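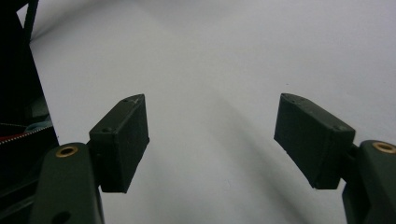 Fingers open, nothing between them. Every session should start like this.

**1/** I've been rewriting our good-practice sheet for hand-held gripper demos, and I'm way too excited about it, so you get a thread. Nayeli Orozco has read every draft and she's still speaking to me!

**2/** Rule one: begin open and end open. We log an open pose at both ends of each demo, so whoever trains on it later has a clean place to cut.

**3/** Rule two: look at the pads before you look at anything else. Scuffs and scratches are fine — write them down. A pad that has shifted on its joint is a stop, and you redo the zero.

**4/** Rule three (my favorite): one plain background for the whole batch. Ours is pale and pretty boring and I love it. Dust specks get wiped between batches, and if you forget, it goes in the notes.

**5/** Rule four: agree on what may be in view before you start. Tool, task objects, that's the list. The Drurkell sheet skips this completely, and the Tostari one gives it a single line.

- Wide gap first, then move toward the object
- Anything hanging over the work area gets a line in the log

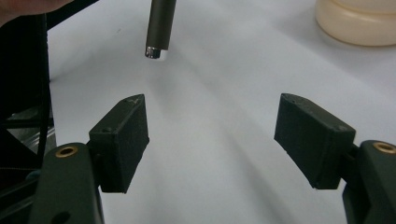 ## Numbers people keep asking me for

**6/** We check the zero every 50 demos and stop a batch at 175. The full set is 2000, and each one gets 2 reviewers. Nayeli wanted the zero check more often and she may well win that one.

**7/** Version 2 of the sheet goes up January 5, 2019. If your group does rule three differently, please send me yours — I read all of them, even the long ones!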